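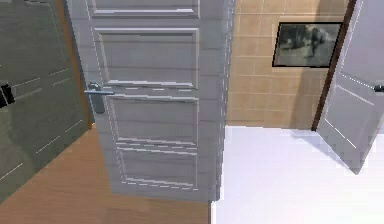

A simulated apartment used to test Fillska, with paneled doors where a wood floor meets a white one.

Doors are where home-robot planners lose most of their time. Fillska, the navigation stack written at Totinell, treats each one as a planning problem with its own state: hinge side, swing angle, lever position. The map stores all of it, and the planner may not route through a doorway until the angle estimate is fresh.

Estimates expire after 300 milliseconds. The older release, Kettle, kept them until the next full scan and clipped door edges as a result.
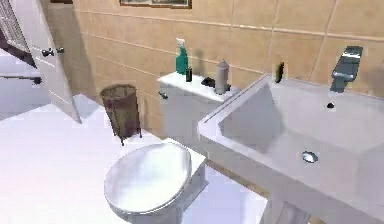 Tight rooms are harder. A base that enters a bathroom has to reserve space to turn before it commits, and the open door leaf takes part of that space. Fillska runs two searches at once — one for the way in, one for the way out — and rejects any goal that satisfies only the first.
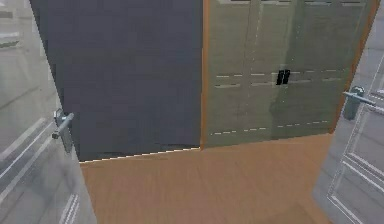
Facing doors add a coupling term, which raised planning time by some 80 milliseconds in February. Most of that went to collision checks on the levers. Fudlow, the team's replay tool, logs each rejected path with the surface that caused it.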